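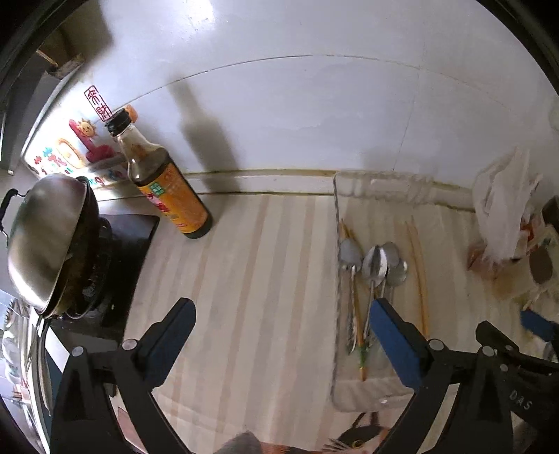 Drodard Match Ball, Size 5

The Drodard is a soccer ball. It is round, it holds air, and it goes where you kick it, so please have a word with your left foot before you write to us about the third one.

We make it for clubs that play on real grass in real weather, in leagues where the crowd is mostly parents and one dog. It has been the match ball of the Irkunow Sunday League for six seasons, a run longer than that of any manager in the division.

What it's like to play with

Firm, but a header won't ruin your evening. The cover has a light grain to it, so goalkeepers get some grip in the rain and lose one of their better excuses. Long passes hold their line. Free kicks dip a little if struck properly, and clear the parking lot fence if not.

Normunds Ots, who coached Abera Town to second from bottom last year, tested the first batch with his squad. His full report read: "Fine ball. Send defenders." We could help with half of that.

Construction

Cover: textured polyurethane, thermally bonded panels
Backing: foam over woven polyester
Bladder: butyl, with a replaceable valve
Weather: rain, mud, light frost
Colors: white with navy, or high-visibility orange for winter and for teams that keep losing the ball in the hedge

How long it lasts

We put the Drodard through 800 hours on a kicking rig in our workshop, which is nearly as long as some of our customers' warmups. The panels stayed put and the shape held. The print wore off on one side, and it will wear off on yours too. That isn't a fault and we won't replace a ball for it.

Gravel, thorn bushes, and the spikes on top of the Abera ground's back wall are outside the warranty. We added that last one after some correspondence.

Looking after it

Pump it up before the game and let a little air out afterward if it's going to sit for weeks. Wet the needle first. Wipe the mud off with a damp cloth and let it dry indoors, away from the radiator. Don't sit on it during the team talk, however long the team talk gets.

Drodard or Vaser?

We also sell the Vaser, our training ball. It has a thicker stitched cover, costs less, and doesn't mind asphalt. It's a touch slower off the boot. Most clubs buy a bag of Vasers for practice and keep 2 Drodards locked in a cupboard for match day. Ottar Nordin in our workshop uses a Vaser for everything and claims he can't tell them apart, but he plays in goal and rarely gets close enough to either.

Ordering

Sold singly or in club bags of 20. Balls ship deflated, with one needle per bag. You will lose the needle, and spares are on the accessories page. Club names can be printed on one panel at no charge if you order a full bag. Check the spelling before you confirm. We print what you type, as Irkunow Untied found out in September.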